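Home Stories Poems Letters Send us your work

The Book from Stendow

Reading time: 4 minutes

My aunt left me one thing, and it was a book. The letter from the lawyer's office in Stendow said so in two lines. The house went to the bank and the furniture went to my cousins, and for me there was a book, which I had to collect in person before the end of May.

I took the early train. From Brevitthorpe it is a long way to Stendow, with a change in the middle where you stand on a platform with no roof. I had not seen my aunt for many years. When I was a child she used to read to me in the kitchen, always in the evening, always with the radio on very low behind her. She read from a thick book and I believed that all the stories in the world were inside it. When I asked her to let me hold it she said that it was too heavy for me, and that I would have it later.

The woman at the office gave me the parcel and a form. I signed the form. She asked if I wanted to check the contents and I said no, I preferred to do it at home. I think she was a little disappointed.

On the way back I held the parcel on my knees. An old man across from me was eating an egg, and he looked at the brown paper and then at me. He asked if it was a cake. I told him it was a book and he went back to his egg.

My sister was already in the flat when I arrived. She had made soup from the Hijazi shop on our street, the kind that comes as powder with dried lemon in it, and she did not ask anything until I had eaten. Then I cut the string.

It was smaller than I remembered, of course, but still very heavy. I put it on the table and for some time we only looked at it. The cover was the colour of cream, with gold in the corners and a gold emblem near the top. In my memory it was red.

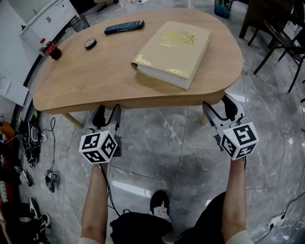 My sister said that it could not be the same book, because our aunt was never able to read. I answered that this was nonsense. I had heard her. I had sat there, night after night, with my feet on the bar of her chair.

"You heard her talk," my sister said. "Did you ever look at the page?"

I had not. The book was always turned to her side. I tried to remember her eyes moving from left to right and I could not remember it. I remembered her hand, which was flat on the paper, and how she turned the leaves too slowly sometimes and sometimes two together.

We opened it. It was a book of laws about rivers. There were rules on who may fish and who must repair the banks, and on page 1424 there was a long list of mills. I read some of it aloud, in the voice she had used, and my sister laughed until she had to put down her spoon.

So there was no bear who lived under the Drirnetti bridge. There was no tailor with the 7 daughters who could all whistle. I had told these stories to my own children and I had told them wrong, and then I had felt sorry, thinking that the right words were written down somewhere in Stendow and that one day I could correct myself.

"Where did she get it?" I asked.

My sister did not know. Perhaps from the court, where our aunt had cleaned the floors when she was young. Perhaps somebody gave it to her, or was throwing it away. She knew only that our mother had told her the secret on the condition that I should never hear it, as I was the one who liked the stories best.

Later, when the dishes were done, my sister put the radio on and turned it low. She sat down in the chair opposite and pulled her feet up under her. It was after ten and she had a train to catch in the morning, but she did not go to bed.

I opened the book in the middle, at the duties of ferrymen, and put my hand flat on the page.

"The winter when the bridge froze," I said, "the bear came up to ask for a blanket."

Contact the editors | Copyright remains with the authors | Back to top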